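Call for Participants: Cell Upkeep Trial, Litby Service Hall

Derkix invites applications from maintenance technicians for a paid trial on the setup and care of one sorting cell, the Plukora. The trial opens in June and comprises 42 hours of work per participant, divided between the simulator and the cell itself.

Participants will set the arm's home position, check the gripper pads, replace the wrist cable and restore the cell after a stop. Each task is carried out first in the simulated room, where the bin stands near a corner and its position must be entered in the cell's setup file before a cycle may be run.

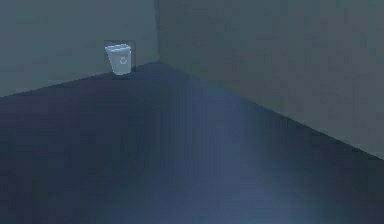 Elisa Russo writes that the wrist cable took her longer than everything else in the previous trial, and that applicants should practice seating the connector with gloves on - the latch is small and faces the mount.

Applicants must have completed some 500 hours of paid work on industrial equipment. Prior experience with the Plukora is not required. Participants receive $700 on completion, and travel within the Echeverri district is reimbursed.

Applications should include a work history and one reference, and must quote call number 297. They may be handed in at the Litby front desk or sent by mail to the Derkix training office.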